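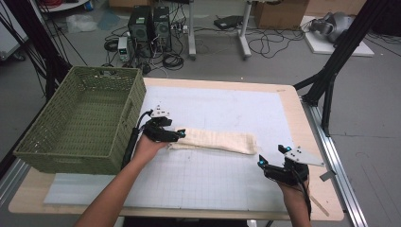
Photo: Bhupendra Pal

Home Explore Notifications Messages Profile

Bhupendra Pal
Small thread on towels, as I promised to my sister in March. She asked me how I keep them all in one basket and I wrote her such a long message that I decided to put it here also.

First, the table. I used to fold on the bed and every towel came out a different size. A bed is soft, the edges move. Now I fold on a table with a white mat with faint grid lines. You put one long side of the cloth on a line and you already see if it is crooked.

The cream cloth in the photo is at the long roll stage. It still has wrinkles and I leave them. I do not iron towels. My mother ironed them, I respect this very much, but no.

My order is this. Lay it flat. Fold the long sides to the middle. Smooth it with the hand from the center to the ends. Then roll, not too tight. If you roll very tight the thick ones stay with hard lines in them and they look old.

The basket is olive green plastic, woven like wicker, with an opening in the end for the hand. I like plastic for this work. My real wicker one from Kumlow was beautiful and it pulled threads from two good towels. It holds onions now.

I put the basket on the left, a little over the edge of the table. Then each finished roll goes a short way and I don't need to turn my body. Start with an empty basket! If old towels are still inside, take them out first and put them back on top, so they get used first.

Five rolls make one layer in mine. The thick bath ones I keep on a shelf, they don't like to be rolled.

Someone asked if I buy the special folding board from Cluvari. I did not try it. I think the grid mat is enough for small things, and you can use it for sewing too.

Tomorrow evening I will write about fitted sheets. I am still bad at them, so please send me your method before that.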